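Relatório de projecto - Suportes de armazenamento portáteis: teste de pens USB e discos externos
Unidade curricular de Hardware e Periféricos, 2.º semestre
Grupo Undolent

1. Objectivo

Comparar 4 dispositivos portáteis em uso normal de estudante. Copiar, apagar, andar com eles no bolso, ligar em computadores diferentes. Nada de laboratório a sério, não temos equipamento para isso. Queriamos saber se a velocidade escrita na embalagem serve para alguma coisa na hora de comprar.

Dispositivos: duas pens Forkov (a metálica e a de tampa), um disco externo Butel e um SSD pequeno da Magagula. As pens foram compradas por nós, o disco e o SSD emprestados por colegas, portanto com uso anterior que não conhecemos. Fica já dito como limitação.

2. Método

Dois tipos de carga:
- um ficheiro único de vídeo
- uma pasta com 800 ficheiros pequenos (fotografias, PDFs, código das aulas)

Cada cópia repetida, sempre a partir do mesmo portátil, mesma porta, sem hub. Antes de cada volta, formatar em exFAT. Tempos com cronómetro do telemóvel, o que dá erro de um segundo ou mais. Para cópias longas não faz diferença, para as curtas faz.

Problema a meio: o antivírus do portátil analisava a pasta durante a cópia. Só reparámos depois da primeira série. Série deitada fora, tudo de novo em Maio com a análise desligada.

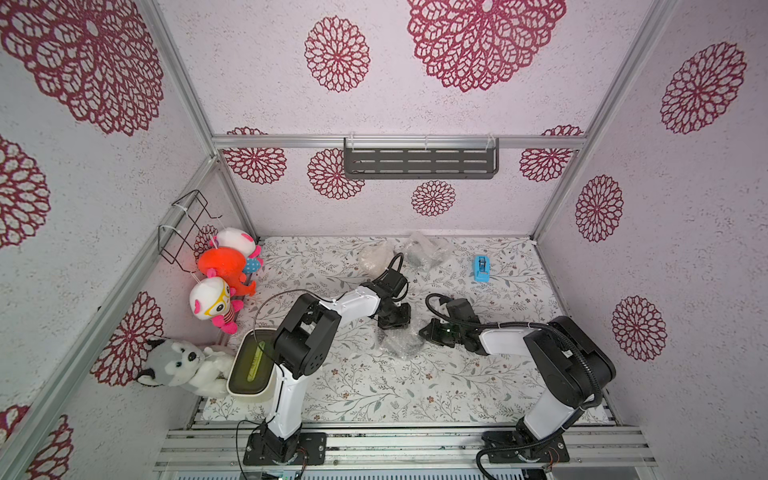
Na apresentação intermédia o Undolent ouviu da última fila que formatar antes de cada volta favorecia as pens, pois em uso real estão quase cheias e é aí que a escrita cai, e que sem um teste com pouco espaço livre a comparação valia metade. Aceitámos. Acrescentámos uma volta com cada dispositivo cheio até sobrarem 2 GB.

3. Resultados

Ficheiro único: o SSD Magagula ganhou sem discussão. O disco Butel veio a seguir, bastante constante. A Forkov metálica começa depressa e depois afunda, nota-se bem na barra de progresso. A de tampa é lenta do principio ao fim mas pelo menos não engana.

Ficheiros pequenos: aqui muda tudo. O Butel perde muito com a pasta de 800, e a diferença entre as duas pens quase desaparece. Zipar a pasta antes de copiar ajudou em todos os casos, mesmo contando o tempo de compressão.

Quase cheio: a Forkov metálica foi a mais afectada. O colega da última fila tinha razão. 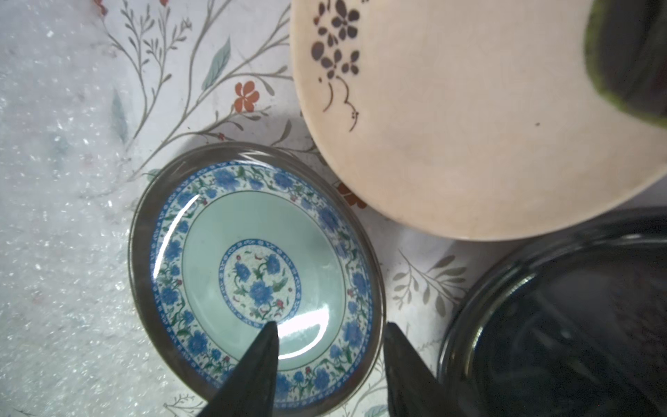 Quanto à capacidade, o disco Butel é vendido como 500 GB e o sistema mostra menos. Não é defeito, é a conta em base decimal contra base binária. Perdemos uma tarde com isto antes de ir ver aos apontamentos.

Aquecimento: não medimos, só à mão. A pen metálica aquece bastante na cópia longa. Sem termómetro não tiramos conclusões.

4. O que correu mal

- série perdida por causa do antivírus
- folha de cálculo gravada por cima, tivemos de passar os tempos outra vez do caderno
- tampa da Forkov perdida, não afecta os resultados
- faltou testar em USB-C, o adaptador não chegou a tempo

5. Para quem continuar

Medir por script e deixar o cronómetro. Usar dispositivos novos, todos. Testar também leitura, que nós quase não vimos. Os tempos completos estão no anexo A, a folha do anexo B ainda tem as colunas trocadas entre as duas pens, corrigimos na versão final.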